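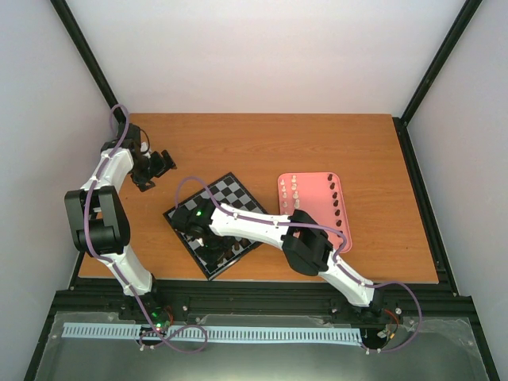 The ferry to Foller left at 9, and I was on it with a paper bag of plums and my grandmother's accordion strapped to my back like a very heavy baby. I had learned exactly one waltz. One! But it was a good one, and I'd played it so many times in my kitchen that the neighbors had started humming it on the stairs.

"Is that a Vanden?" asked the woman at the rail. She had flour on her sleeves and was already reaching out to touch the bellows.

It was a Vanden, and a beauty, 44 years in a closet and still loud enough to scare the gulls. I told her so. I told her about the contest too, and the waltz, and how I'd sewn up the strap with fishing line the night before (it held, it held all day!).

"Play it," she said.

So I did, right there between the life jackets and the coffee stand, with the whole bay going up and down underneath me. I missed the first turn and didn't care a bit. A man in rubber boots started tapping. Two kids danced, mostly by jumping. When I got to the low part, the part that always makes my ribs buzz, the captain blew the horn, and I swear it was in the right key.

They made me play it again. Then again, slower, so the woman with the flour could sing over it in a language I didn't know. She had a huge voice, wide open, and she used all of it.

By the time we bumped the dock at Foller my fingers were purple from plums and my shoulders were on fire. The contest tent was up on the hill, 100 chairs and a striped roof, flags snapping all over the place. I could hear somebody warming up on a fiddle, quick and clean and far better than me.

"Coming?" I asked her.

She picked up the plums and started up the hill, still singing.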